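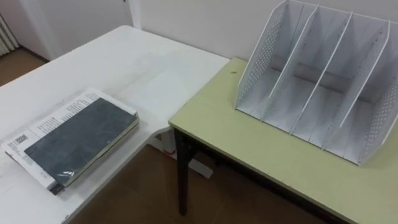 Pudholm library sets aside money for a book-filing robot, but will buy the tables first

The public library in Pudholm has decided how it will spend its equipment budget for the coming year, and the largest part goes to a robot arm that can take a returned book from a table and place it upright in a sorter. The decision was taken at a budget meeting on Thursday. The robot itself will not be ordered before April, and the library wants to finish several smaller purchases before that.

The plan has been discussed in the library for a long time. Returned books arrive in the back office, where the staff check them in and put them in sorters according to the department where they belong. On a normal day the library receives 300 returned items, and on the day after a holiday it can be 727, which was the highest number last year. The work is not difficult, but it is repeated very many times, and it takes people away from the information desk during the hours when visitors need help.

Two suppliers were asked to make an offer. Jirnent offered a complete station with its own table, its own sorter and a protective screen. Sodia offered an arm with a gripper and a camera, which can be fixed to furniture the library already has. The library chose to continue with Sodia. The price was a little lower, but the main reason given in the budget paper is that the Jirnent station needs more floor than the back office can give. With the station in place it would not be possible to bring a full book cart through the door and turn it.

Choosing the smaller solution also means that more of the preparation must be done by the library itself, and this is where the budget paper becomes quite detailed. It has 14 pages, and only three of them are about the robot.

Tables before robots

The first question is the height of the work surface. An arm that takes a book from one table and puts it in a sorter on another table has to know the difference in height between them, and this difference should stay the same every day. In the back office the tables were bought at different times and they are not equal. A white table next to a yellow-green one may look like a single surface, but the yellow-green one is slightly lower, and a narrow gap is left where the corner almost meets the white edge. For a person this has no importance. For the arm, the supplier asks that the tables are either fixed to each other or replaced by one.

The library has chosen to replace them. One long table of fixed height will be ordered, with a matte top. The supplier advised against a shiny top, as reflections from the ceiling lamps can disturb the camera. The old tables will be moved to the room where the local history group meets.

The second question is the sorter. Metal sorters with four vertical slots and slanted dividers are useful for this purpose, as the dividers are higher at the back and give the book some support when it goes in. But they are light. When a thick book touches a divider on its way down, the whole sorter can move, and the next book will then miss its slot. The budget includes a simple mounting plate for each sorter, so that it can be fastened to the table and still be removed for cleaning.

The width of the slots was also discussed. Thin books and magazines cause few problems, but thick volumes such as art books and reference works need more space on both sides than a human hand would need. The library will therefore let the robot work only with books up to a certain thickness, and the thicker ones will be filed by hand as they are today. The exact limit will be decided after the trial.

The problem with plastic

A separate page in the paper is about book covers. Many of the books are wrapped in clear plastic, and the plastic catches light along the edges. In a demonstration at the supplier's workshop, the camera sometimes read such a bright line as the edge of the book, and the gripper closed a little too early. Changing the covers on the whole collection is not realistic. The library will instead buy two soft lamps with diffusers, and the supplier will adjust the camera program with a set of books from Pudholm.

For this purpose a box with 70 books will be sent to Sodia. They are chosen to be as different as possible: dark covers and white covers, new and worn, thin and thick, with the barcode on the front or on the back. The position of the barcode is important for the plan, because the camera should read it while the book is still lying flat. Where the code is small or placed close to the margin, the reading took more time in the demonstration. It has been proposed to put new and larger labels on these books, but there is no money for it this year.

It was also asked in the meeting what will happen when a book is put down at an angle. People who return books do not place them in straight lines, and the staff do not do it either when they are busy. According to the supplier, the arm can turn its gripper to follow the long side of the book, and the angle is not a difficulty as long as the book is lying alone. Two books partly on top of each other are a different matter. In such a case the arm will stop and show a yellow light, and a member of the staff has to separate them.

What it will cost

The price of the arm is not public while the negotiation with the supplier is open, but the costs around it are listed. The table, the mounting plates, the lamps and the electrical work together come to 1675 euros. The electrical work is the largest of these, as the back office has only one free outlet and it is on the wrong side of the room. The cable will be led along the wall and not across the floor, where the carts pass.

The budget also has a line for training. Four employees will have one day each with the supplier, and they will learn how to start and stop the arm, how to clean the gripper pads and how to teach it the position of a new sorter. This line was almost removed in an earlier version of the budget. It was put back after a visit to the library in Sial, where a similar arm has been in use for two years. In Sial only one employee had been trained, and when this person was on parental leave the arm stood still for most of the spring - a costly silence, as the paper calls it.

The visit to Sial gave some other lessons. The staff there recommended to order spare gripper pads together with the machine, as the delivery time later was long. They also recommended to keep a free area near the radiator, because books that lay there in winter had covers that bent and were hard to grip. In Pudholm the new table will stand a little further from the wall for this reason. A drawing in the paper shows the place, with a walkway on the long side.

Maintenance is calculated for three years. After this period the library will decide whether to continue with the agreement or return the arm. The paper says clearly that no positions will be removed as a result of the purchase, and that the hours which are saved will go to the information desk and to the reading hour for children.

Not everyone at the meeting was convinced. One objection was that the same money could pay for an assistant for several hours a week, and that an assistant can also answer the telephone. Another was that the robot will handle only a part of the returned items, as films, games and the thickest books are not included. The answer from the management was that the trial period is there to show how large this part is - if it is less than half, the arm will be sent back and only the rent for the trial will be paid.

Next steps

The new table and the lamps will be ordered first. During the change the back office will be closed for two days, and returned books will be checked in at the front desk. Visitors may notice that it takes a longer time before a returned book disappears from their account.

The trial will start when the arm is delivered, and it will run for eight weeks. In the first two weeks it will work only in the morning, before the library opens at ten, and always with an employee in the room. After that the hours will be extended step by step. A report on the trial will be available at the information desk, and visitors who would like to see the arm at work can put their name on a list there.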